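Groups > Rebane Community Supper Club > Minutes

Minutes of the general meeting, 16 Feb 2019

Veronika Auer was in the chair and Gediminas Lūse took the notes, so any spelling mistakes are mine and I'm sorry for them in advance. Veronika welcomed everybody warmly, and a special hello went to the new faces from the Flonatura garden group, who very kindly brought plums.

The minutes of the last meeting were read and accepted, after we fixed the bit that had the barbecue down as "cancelled" when it had only been moved indoors.

Money. We have $3,039 in the account, and that's after paying the hall hire. There was a good long talk about whether to put $1,000 of it toward a second-hand oven, the present one having a favourite corner where everything burns. Agreed that Veronika will get three quotes and bring them back to us.

Dumpling and noodle night. Everyone who spoke said how much they'd enjoyed it, and Gediminas was asked to pass on thanks to the Tasten cooking class for the broth (which went down a treat, even with the children). We'd like to do it again in June, with a little more room between the tables and the soup served earlier so the families with small ones can get home.

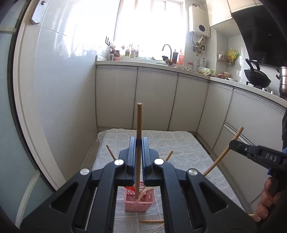 A chopstick and the pink basket on the checkered tablecloth.

There was some back and forth about whether people should bring their own bowls next time. Most were in favour, but it was felt that visitors shouldn't be made to feel awkward if they forget, so we'll keep a stack of spares by the kitchen door.

Price of suppers. Stays at $5 a head for now. It was pointed out that we have this same conversation every year and always land in the same spot, and we did!

Newsletter. Fuvau Printing has changed its hours, so items need to reach Gediminas a bit sooner than before. Recipes are very welcome, particularly the colourful bean salad that three people asked after.

Other business. The blue casserole dish is still waiting for its owner. Tea and plums followed.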